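9/13/21 - workshop notebook, Trullska agricultural society

Back at the bench after two weeks off. Floarea dropped off the box of old fair ledgers and the wooden sign from the first plowing day, and I'm supposed to get both fit to show by November, when the society does its anniversary supper. The sign is worse than I remembered! Paint is lifting all along the bottom, and somebody at some point went over the lettering with what I'd swear is barn red.

Started with the ledgers. Nine of them, two with the spines gone. Brushed the first one out page by page and found the 4-H calf entries tucked in the back (Emilian, your grandfather took second, come look). The Wesberg township pages are stuck together along the gutter and I left those alone for now. 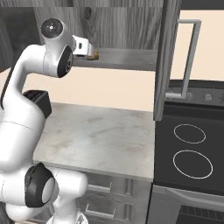

Arm at the counter, gripper under the overhead cabinet.

Tried the Kanico cleaner on a corner of the sign, the back side, just a thumbprint of it. It took off grime and left the red where it was, so I'll go on with it, but slowly. Cotton swabs only. I went through a whole bag and did maybe a hand's width. Need more swabs. Also need to ask Floarea whether the family wants the red kept - it's part of the story too, and old Mr. Ardeleanu may well have been the one holding the brush.

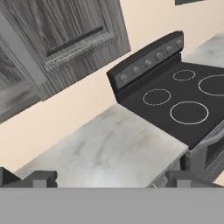 The display for the supper is still up in the air. Emilian wants the sign flat on a table with the ledgers fanned out in front, and I want it on the wall where people can read it from the pie line. For the backing board I'd like to go gray with the grain running up and down, same as those cabinet doors, and a plain raised border around the outside. Put that against a beige wall and the red lettering should really jump. He says it'll look like a kitchen. Fine, but people like kitchens!

Left to do: flatten the loose township map, type up the list of past presidents (there's a gap after the second one, check the church bulletins), call the hall about hooks. Sign is face down on the blanket, please don't move it.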